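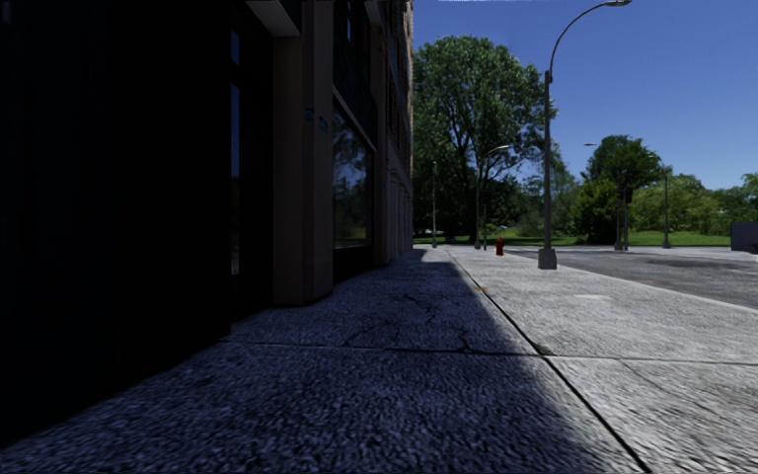
Semico opens its new office in Trolholm

Trolholm, 6 Mar 2019 – Semico, the supplier of office lighting, has opened a new office in the centre of Trolholm. The company has invited 100 customers and neighbours to visit the rooms during this month.

The office will be led by Rosine Joly, who worked before for five years in the Retia branch. "Our customers asked us often for a place where they can come and compare the lamps themselves," said Ms Joly. "We are glad that we can now offer it."

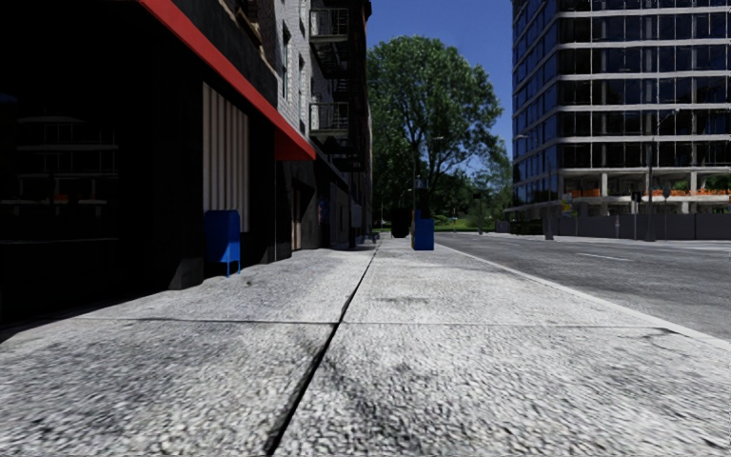 Visitors can reach the office on foot from the station, and bicycles may be left in the courtyard. A repair desk for older lamps will follow in December, together with the partner firm Dmytriv. It will accept up to 500 lamps in its first year.

Contact for the press: Intan Wibisono, Semico, Trolholm office.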